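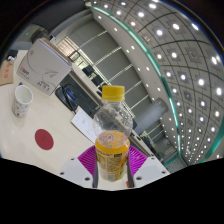

Week 6: Price, Size and the Shrinking Container

CONS 2403, Household Economics. Room 1162, which is not on the eleventh floor, whatever the elevator seems to think.

Read before class: the chapter on unit pricing, and the back of anything in your refrigerator. Bring one grocery receipt. If yours is embarrassing, bring someone else's.

1. Where we left off

Last week we had got as far as the reference price, the number you carry around in your head for what a thing ought to cost. Most people have a decent one for milk, coffee and gas. Hardly anyone has one for shoelaces, and shoelace sellers are aware of this.

The trouble starts when the reference price is attached to a package and the package changes. We remember dollars. We are much worse at remembering ounces. A shopper who would switch stores over a price rise of a dime will often buy the smaller box for years and only feel vaguely that the cereal goes faster than it used to.

2. Three ways to raise a price

The plain way is to raise the number on the shelf. Customers notice and some of them leave.

The quiet way is to keep the number and shrink what's inside. The fill goes down first and the package follows later, often with a new design so that the change of shape looks like progress. Watch for the word "new" in a starburst. It is seldom followed by "and less."

The third way keeps price and size and changes the recipe. This one is the hardest to catch because the unit price stays exactly the same. You'd have to compare ingredient lists across time, and people who save old labels for that purpose tend to be taking this course.

3. The Flusness case

We'll work with a made-to-measure problem on Flusness, a fruit drink sold at two chains, Prolent and Wedik. Prolent sells a 48-ounce bottle for $2.88. Wedik sells a 40-ounce bottle for $2.60, with a yellow tag saying SAVE.

Unit price at Prolent: 2.88 divided by 48 is 6 cents an ounce.
Unit price at Wedik: 2.60 divided by 40 is 6.5 cents an ounce.

So the tag is telling the truth about something, and it is up to you to find out what. Last year two thirds of the section picked Wedik before doing the division. The remaining third had done the reading or disliked yellow.

Now suppose Prolent cuts the bottle to 42 ounces and leaves the price alone. The unit price goes to 6.86 cents, a rise of a little over 14 percent. Try to imagine the same store putting up a sign announcing a 14 percent increase on juice. That gap between the two reactions is the subject of this whole week.
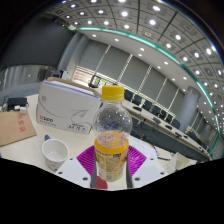
Note that the percentage cut in size and the percentage rise in unit price are different numbers. Going from 48 to 42 is a cut of 12.5 percent. Students lose points on this every single term, and every single term they come to office hours to argue with division.

4. Shelf tags and their habits

Unit price tags are useful when they're there, when they're legible and when they use the same unit as the product beside them. Getting all of these on one shelf is a treat. Common problems:

Mixed units. One brand is priced per ounce, its neighbor per quart. Paper towels may be priced per sheet, per roll or per square foot, and a sheet is whatever size the maker felt like.
Sale tags hung over the unit price.
Concentrates priced by the volume in the bottle instead of the volume you end up drinking.
Multi-buy offers where the tag gives the single-item price only.

5. When the cheap unit isn't cheap

The big size wins on paper. It loses if you throw a third of it away. Geerts mayonnaise (problem 4 on the sheet) costs less per ounce in the gallon jar, and you are asked to say how fast a household of two would have to eat it. Please answer the question as set. "They have friends over" was last term's favorite and earns nothing.

Storage counts too, and so does the bus ride home.

6. For next time

Problem set 2 is due at the start of class. Show the units on every line. Pick any five items from your receipt and work out the unit price for each, then find one other size of each item and do the same. Store websites are fine as a source. Your roommate's opinion is not a source.

Saturday review session as usual, same room. The vending machine outside still takes exact change only.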